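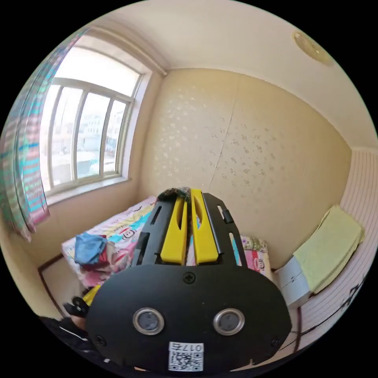 Saturday, 2 pm. Bedroom task day for the home-tidying project, hand-held unit 017. Goal was to get the fabric part of the set going before Nuria needs the gripper back for the club demo. Started with small soft stuff. Patterned brown cloth pinched right at the tips, fingers nearly shut, and that is the case I keep asking everyone for - tips only, no bunching up between the rails. Blue garment still in a heap on the bed at that point, the floral pillow up at the far end. Window side is bright, full daylight through the panes, so watch exposure when you swing left. Leire says lock it. I say leave auto on till we have compared 2 batches, then argue.

Settings as used:
gripper width log on, 8 s max per grasp
clip names follow the Rutden sheet, NOT the old Kekonska one (I mixed them up last time, sorry, fixed now)
target for the term 3000 clips, our share 300

Notes on grasps. Thin cloth wants a slow close. If you snap the fingers shut the fold slides out and you get a clip of nothing. Approach from above, wrist relaxed, let the tips touch the matress a little before closing. Nuria's trick of tilting a few degrees works for hems, bad for flat towels. Need to write that up properly for the Marín handout.
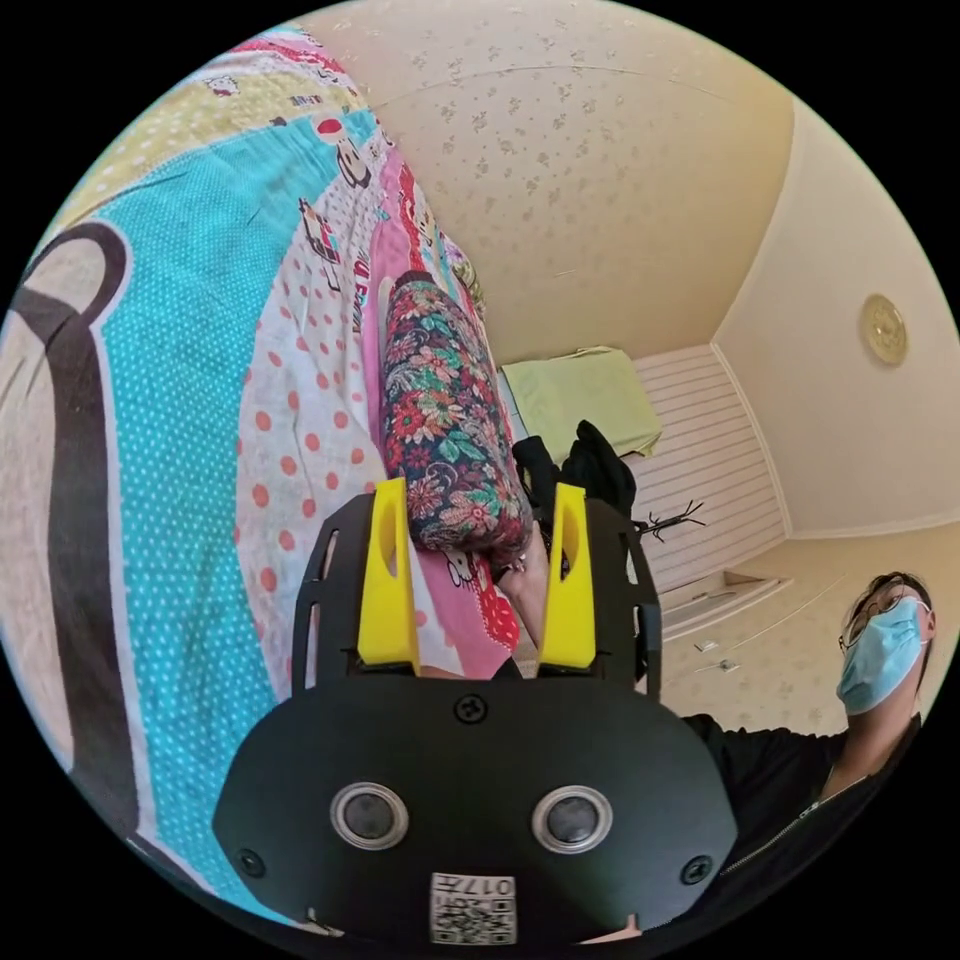

Bigger things are a different story. A bolster is too fat for a straight pinch so you have to take a bit of the cover, lift one end and drag. Wants a second person to steady it the first few tries. Open the fingers all the way before you come in, and keep the free hand out of the gap!! Also say out loud "closing" - Leire's rule, good one.

Problem: busy bedspread. Dots, cartoons, lettering, all of it. The Gruvinov tracker script might drift on repeated dots, dont know yet. Want one batch on a plain sheet to compare, same objects, same order.

To do
- plain sheet (me)
- check finger screws before next session (Nuria)
- relabel the first batch, folder names are wrong
- ask Leire if towel folding counts as one task or 2
- charge everything the night before, pls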